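Interview: Tarek Chraibi on the Brinport Song Cycle and the Road to Flolside

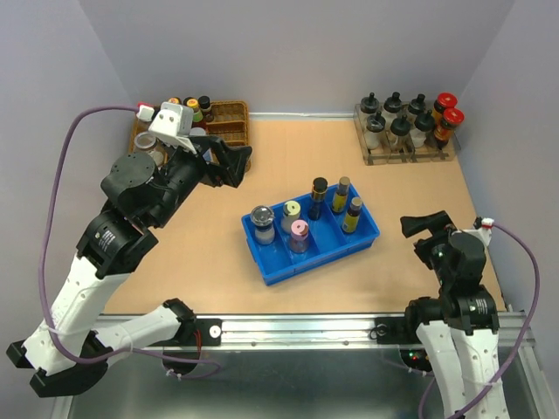 Tarek Chraibi has been writing songs for the oud and voice for most of his adult life, and this autumn the Skurkudmont Arts Trust will present the first complete performance of his song cycle, Brinport. The work was commissioned by the Trust in June of last year and was completed over nine months of residence. Mr Chraibi met the Trust's music officer in the residents' kitchen to discuss it. The conversation began with percussion, which he has always collected from ordinary life. A clear shaker with a pink round lid, standing in a blue bin beside one with a pale yellow lid, would do very well for a slow number, he remarked, provided that one did not fill it too far. "I learned rhythm at the table," he said. "My uncles would play on anything. When I went to study music formally I was surprised to find that the instruments had cases."

The cycle consists of nine songs, each of which takes its name from a street in the old harbour quarter of Brinport, where Mr Chraibi lived as a student. He is careful to say that the songs are not portraits of particular people. "There is a widow in the third song, and I have been asked by several families whether she is theirs," he said. "She belongs to all of them, I suppose. I heard a great many stories when I was carrying boxes for the fish merchants, and they have run together."

Asked how the writing had progressed, Mr Chraibi said that the words had come before the music in every case except one. The exception is the seventh song, Ropewalk, which began as an exercise for the left hand. "I had played it every morning for years without thinking of it as a tune. A neighbour knocked and asked me what it was called. I went inside and wrote the first verse that afternoon."

The recording of the cycle was made in the chapel at Skurkudmont and will be issued by Tazi, the small label which also released his two earlier collections. A first pressing of 1,000 copies has been ordered, of which 300 will be numbered and sold at concerts only. Mr Chraibi expressed some regret that the chapel was to be used for so short a time. "The sound comes back to you late, and you have to leave room for it. We took two of the songs much more slowly than I had planned. The singers did not thank me for that, but they agreed when they heard it."

Four singers take part in the cycle, together with oud, double bass and frame drum. Mr Chraibi sings in only three of the songs. He was asked whether it had been difficult to give the others away. "My voice is a narrow one," he said. "It will carry a story but it will not carry a storm, and the fifth song is all weather. I wrote it knowing that somebody else would have to stand up and sing it."

The first performance will be given in the hall at Flolside, which seats 173. The Trust had proposed a larger venue, and Mr Chraibi asked that the matter be looked at again. He wished the audience to be near enough to follow the words without a printed sheet, although sheets will be available at the door for those who would like them. There will be no interval.

A short tour is expected to follow in the new year. Mr Chraibi also intends to return to teaching, and has agreed to lead a weekly class in song writing for adults with no previous training. "I shall ask them to bring a line they have overheard," he said. "On a bus, in a shop, it makes no difference. We shall see what can be done with it."

Tickets for the Flolside performance may be obtained from the Trust's box office. Members of the Trust are entitled to book in advance of general sale and should have their membership number to hand.

Published by the Skurkudmont Arts Trust, September 30, 2018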